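스틸사이드 폴라인 키친 팩
시뮬레이션 조작 시연 수집용 장면 패키지

가격 문의 / 연간 라이선스 / 최종 수정 2024-01-17

폴라인(Polline)은 로봇 팔에게 부엌일을 가르치려는 분들을 위한 시뮬레이션 장면 모음입니다. 진짜 부엌에서 시연을 모아 본 분이라면 설거지가 데이터보다 빨리 쌓인다는 사실을 아실 겁니다. 키친 팩에는 설거지가 없습니다. 그릇은 렌더링되고, 초기화 버튼 한 번이면 모두 제자리로 갑니다. 사람 부엌에도 있으면 좋겠습니다만 아직 출시 계획이 없습니다.

기본 장면은 스펀지, 종이 타월, 흰 트레이처럼 어느 집에나 있는 물건으로 꾸렸습니다. 종이 타월은 보시다시피 팔각형입니다. 폴리곤은 아끼고, 스펀지 표면에는 아끼지 않았습니다. 정책이 집어야 할 쪽이 스펀지이기 때문입니다.

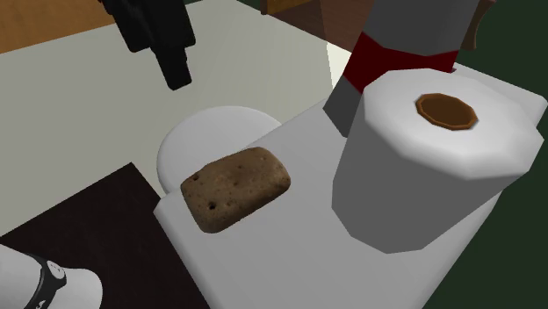 구성 내역
장면 변형 261종
물체 메시 803개(충돌 형상 포함)
예제 시연 2,556건, 성공과 실패 라벨 포함
원격 조작 도구 멜로라(Melora) 1석
재생 및 검수 도구 캐럴(Carroll)

실패 시연도 지우지 않고 넣었습니다. 처음에는 부끄러워서 빼 두었는데, 초기 고객들이 그쪽을 먼저 찾으시더군요. 놓침, 헛집음, 밀어냄의 세 가지 라벨이 붙어 있고, 필요 없으면 불러올 때 제외하시면 됩니다.

시연 수집 방식
멜로라를 켜고 장면을 고른 뒤 조종기로 팔을 움직입니다. 관절값, 그리퍼 개폐, 카메라 영상이 같은 시간축에 저장됩니다. 작업대를 보는 시점과 그리퍼 가까이에서 보는 시점을 함께 기록할 수 있습니다. 가까운 시점에서는 스펀지의 구멍이 꽤 또렷하게 보이고, 검수 담당자는 그중 둘을 눈이라고 부릅니다. 학습에는 영향이 없습니다. 검수 담당자에게는 있는 것 같습니다. 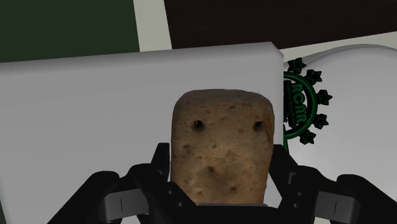
두 손가락 그리퍼로 갈색 물체를 쥔 상태, 근접 시점 렌더링

검수
시연을 모으는 일보다 골라내는 일이 더 지루합니다. 캐럴은 그 지루함을 없애지는 못하고 조금 줄여 줍니다. 그리퍼가 닫히는 구간을 자동으로 찾아 앞뒤를 잘라 보여 주고, 키 두 개로 통과와 보류를 정합니다. 수집 총괄 쥐베이데 폴라트(Zübeyde Polat)가 한자리에서 거의 800건을 검수한 뒤 단축키를 바꿔 달라고 했고, 4월 업데이트에 반영됩니다.

알아 두실 점
물과 거품은 지원하지 않습니다. 스펀지는 강체로 계산되므로 꽉 쥐어도 눌리지 않습니다. 변형체 버전은 개발 중이며, 완성 시기를 물으시면 저희도 궁금하다고 답해 드립니다.
실제 로봇으로 옮길 때는 현장 시연을 따로 모으시길 권합니다. 키친 팩만으로 충분하다는 말은 영업팀도 하지 않기로 했습니다.

라이선스
연구실용과 기업용 두 가지입니다. 직접 모은 시연의 권리는 모은 분께 있습니다. 메시만 따로 떼어 재판매하는 것은 안 됩니다. 팔각형 종이 타월도 포함입니다.

견적 요청 | 샘플 장면 받기 | 설치 문서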